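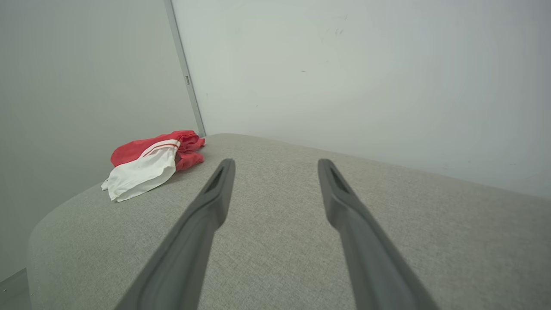 Is fabric protection on a new light grey lounge worth paying for?

Posted by drybrush_kel, 8 Mar 2018

We ordered a three seater and a matching ottoman from Omitz in February, both in a pale grey weave with a bit of beige through it. Delivery is next week. Yesterday the shop rang and offered me something called the Dorngate Shield package for $349. They come out, spray the lot, and you get a five year stain warranty and a little bottle of cleaner.

I said I'd think about it and the bloke got quite pushy. The price is only good until the furniture leaves the warehouse, apparently, and after that it goes up to $462. That made me trust it less, to be fair. If the stuff works it should work just as well the week after.

We've got two kids and a dog that isn't meant to be on the furniture but is. I'm not against spending the money. I'd just like to hear from somebody who has made a claim on one of these and got something out of it, because the reviews I can find are all from people who'd owned their lounge for a fortnight. Of course it looks good after a fortnight.

Also, can you just buy a can and do it yourself? Is it the same thing?

Katherine Agudelo

I've been through this twice, once with a plan and once without, and I wouldn't pay for the plan again.

Ask for the full terms before you hand over anything. Not the brochure, the terms. Mine was through a different shop and covered "accidental staining from a single identifiable event", reported within five days. So one glass of red wine, yes, if I rang up straight away. Armrests going dark over two winters from people's hands, no. Body oil, sweat, hair dye, pet accidents that had happened more than once in the same spot, colour coming off jeans – all out. With a pale fabric it's the slow grubby stuff that gets you, and that was exactly what they wouldn't touch.

I did make one claim, for gravy. They posted me another bottle of cleaner. When that left a ring they wanted photos, the original receipt and the certificate from the person who'd sprayed it. I had two of the three. End of claim.

To be fair to the spray itself, water did bead on it for the first while. Whether it was still doing anything by the second year I couldn't tell you, and I doubt they could either.

What I'd do with your money:

Find the cleaning code. It's usually on a tag under the seat cushions or on the underside. W means water based cleaners are fine, S means solvent only, WS is either, X means vacuum only. If it's S or X and you have kids, I'd be worrying about that before I worried about sprays.

Ask if the covers unzip and whether they can be washed. A zip doesn't mean they can. Plenty are only there so the factory can get the foam in.

Ask what spare covers cost. On our current one a new seat cover was cheaper than the plan would have been.

Blot spills, don't rub. White cloth, cool water, work from the outside of the mark in.

As for the price going up once it leaves the warehouse, I'd want to hear them say that in writing.

old_mate_tennant

Waste of money. Bought a can of Drunlow for 30 bucks, did the whole couch on the back deck, took 2 coats. Same stuff as far as I can see. Throw rug over the dog's end and you're done.

PaulineR

I'd be careful with the advice above about the can. It may be fine, but it's a guess that it's the same stuff, and some of these fabrics come already treated from the mill, so a second product on top can go patchy or stiff. Check the care tag or ask Omitz which it is. If it's been treated already, I'd like to know what the $349 is for.

Whatever you use, try it on the underside of the ottoman first and leave it a full day. Do it with the windows open and the kids out of the room, too. I sprayed a dining chair in a closed laundry once and had a headache until dinner.

I've never bought a plan so I can't help with claims. My sister-in-law swears by hers but she's never spilt anything.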